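3.2 Packaging and damage in returned household goods

The second part of our study concerns the small decorative goods which buyers send back to the seller. We received the return records of two online shops, Gristero and Undel, for one autumn season. Together they contain 3093 returns. After we removed the records without a written reason, and those where the reason was only a late delivery, 1300 records remained for the analysis. Both shops sell candle holders, vases, curtain rings, lamp parts and similar objects, and both use the same warehouse in Ticona, so the handling before shipping can be considered equal.

Each record was read by two coders, who worked separately. They assigned one main reason to every return: broken, scratched, wrong color, wrong size, or "different from the page". The last group was the most difficult to code. Buyers often wrote only a few words, for example "not like I expected", and it was not always clear if they meant the color, the surface or the general quality. In such cases the coders discussed the record until they agreed.

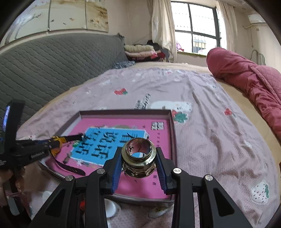

Surface finish was coded as a separate variable with three levels: matte, satin and shiny. We decided on this after the first reading, when it became clear that many complaints were connected with the look of the surface and less with its condition. A shiny finish is difficult to present on a product page. On a gold metallic piece with a faceted body, as in Figure 2, dark and pale reflections lie next to each other, and a buyer who sees only one picture cannot easily say how light or dark the gold is. Matte objects do not have this problem to the same degree. For this reason we expected more returns of the type "wrong color" among the shiny goods, and the records from both shops agree with this expectation.

Figure 2. Metallic piece with a shiny gold finish.

The type of box was also noted where the record allowed it. Gristero changed to the Staler insert in October, while Undel kept loose paper filling during the whole season. Some 40 records mention the insert directly, mostly in a positive way - but this number is too small for a test, and we report it only for completeness. We did not find that the insert had any relation to complaints about color, and this seems natural to us. The relation between box type and scratches is treated in the next section.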